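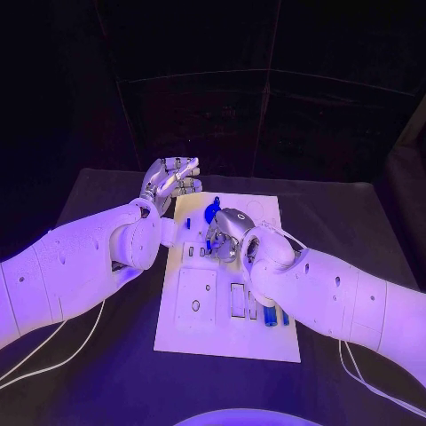 The Well at Porncombe

The sign said the well granted one wish per visitor, for 25 cents. Ragnvald Nordin read it twice and kept his hand in his pocket.

His sister Irka had already thrown in her quarter. She had driven 40 miles for this and wouldn't say what she'd asked for.

"It goes to the parking lot fund," he said. "Look, there's a net down there."
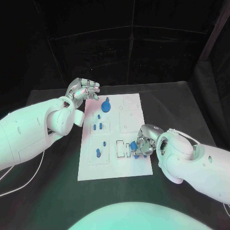 She told him the net was for leaves. He pointed out that there were no trees – not one, all the way back to Irneck – and she walked off to the car.

He waited until the door shut. Then he leaned over the wall and felt stupid, and let a coin go anyway. He didn't hear it land.

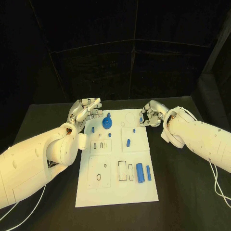 Pirmin Schnyder called across from the ticket booth that wishes made after closing didn't count.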